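How a Pair of Hand-Held Grippers Is Looked After

Some robot grippers are not bolted to a robot at all. A person holds one in each hand and uses them to pick things up. Robots can later learn from the way the person moved. At the Hapeta workshop, two people keep the grippers in good order. Hemi Brunton does the repairs, and Rangi Tipoki checks the work.

A gripper works a bit like a pair of kitchen tongs. Its fingers close to hold something and open to let it go.
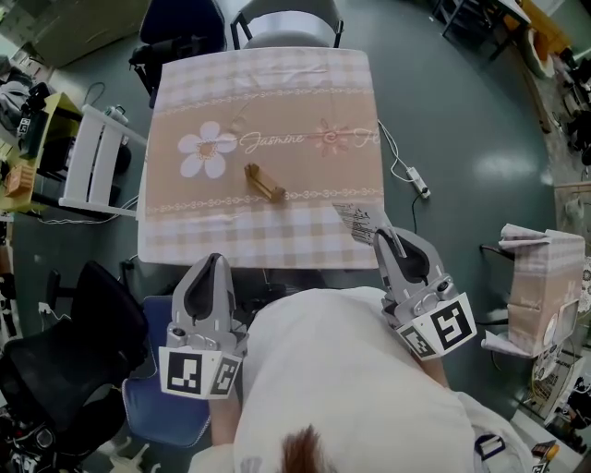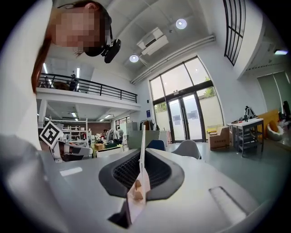

What are the parts?

The big outer shell is called the housing. It protects what is inside, the way a bike helmet protects your head. The parts that touch things are the fingers. A finger needs a surface with some grip to it, so many fingers have a pad.

The black-and-white squares are called markers. Each one has its own pattern of blocks. A computer looks for those patterns in the video and uses them to work out where the gripper is and which way it is tilted. A marker with a scratch or a smear of glue on it can be hard for the computer to read.

Checking the pads

Pads wear down, just like the soles of your shoes. Hemi looks at them before each session and runs a fingertip over them to feel for smooth spots. Dust makes a pad slippery, so he wipes it with a damp cloth and lets it dry. He doesn't use soap, which can leave a film.

At Hapeta, a pad is changed after 2,000 grips, even if it still looks fine. The last pair didn't get that far. Hemi took them off at 1,236 because one corner had started to peel -- and a peeling corner only gets worse.

Changing a pad takes 12 minutes. The old one comes off slowly, starting from the bottom. Then the finger is cleaned, the new pad is lined up and pressed down, and Hemi opens and closes the gripper to see that the fingers still meet in the middle.

Checking the screws

All that opening and closing shakes the gripper a little, and small screws can work loose. Hemi tests each one with a screwdriver. He turns it until it is snug and then stops. If you turn a small screw too hard in plastic, the plastic can crack.

Screws that come out go straight into a lidded tray. A screw on the floor is very hard to find.

The paper test

Next comes a test with something thin. A block is easy to pick up, but a sheet of paper is much harder. If the fingertips don't line up, the paper slides out or folds over. Rangi asks for three good pickups in a row with each hand. If one fails, the gripper goes back to Hemi.

Writing it down

Every repair goes in a notebook called the Jullora book. Rangi writes the date, which gripper it was, what was wrong and what was done. The newest entry is number 337:

"January 11, 2026. Right gripper. New pad, two screws tightened. Paper test passed. Check again in April."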